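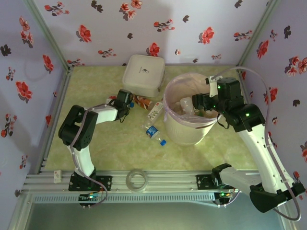 By Tomasz Wierzbak

LINIRSTEAD, Sep 18, 2023 – The Clatance project has started to teach its two-armed robots how to throw away household trash, and it is looking for people in Linirstead who want to help with the teaching.

The work is done by remote control. A person sits at a desk with two small hand-held arms and moves them as if they were picking up the trash themselves. The robot arms in the cell make the same movements, and the computer keeps a record of all of them together with the camera pictures. Later, a program is trained on these recordings and must try the task alone.

The cell is a small one. Two white arms with black grippers are fixed on an aluminum rail, and between the floral walls are the things that must be sorted: a crushed drink can, a carton box, plastic bottles and a trash bin with a plastic bag in it. The bag is a part of the difficulty, the project says, as its edge moves easily and a gripper can pull it out together with the hand.

Clatance began recording in its present rooms in the former Haberkorn building in the summer. Until now 154 usable demonstrations of the trash task have been saved. The goal is to have over 3,000 before the end of December, including the ones where the items lie in unusual positions or close to each other.

"One clean demonstration is worth more to us than several fast ones," the project writes in its notice to new operators. "Please do not hurry. If the bottle falls, pick it up again and continue, we keep also these recordings."

The last point is a change from the spring, when recordings with a mistake were deleted. The robot then learned only how the task looks when everything goes well, and it stopped moving when an item slipped out of the gripper. Now the operators are asked to correct the mistake in a calm way and to finish the task.

The hand-held arms were built by Waletti, a workshop in the town which normally makes parts for packaging machines. They have the same joints as the robot arms in a smaller size, so a new operator does not need to learn a joystick or a keyboard. According to Clatance, most people need 20 minutes of practice before their first recording can be used. Left-handed people are welcome too – both arms can be used in the same way, and for some tasks the left one does most of the work.

The walls and the floor covering of the cell will be exchanged from time to time. The project wants the robot to find a bottle also on another background, and the patterned material is cheap and quick to change. Lighting will be varied in the same manner.

Operators work in shifts of two hours with a break in the middle, and they are paid by the hour, so a slow recording costs them nothing. No technical education is required, but one must be at least 18 years old and able to sit at the desk for the length of the shift. Registration is open at the Clatance office on the ground floor, in the mornings only.

When the trash task is finished, the next one will be the folding of small towels. For it, 500 demonstrations are planned as a first step.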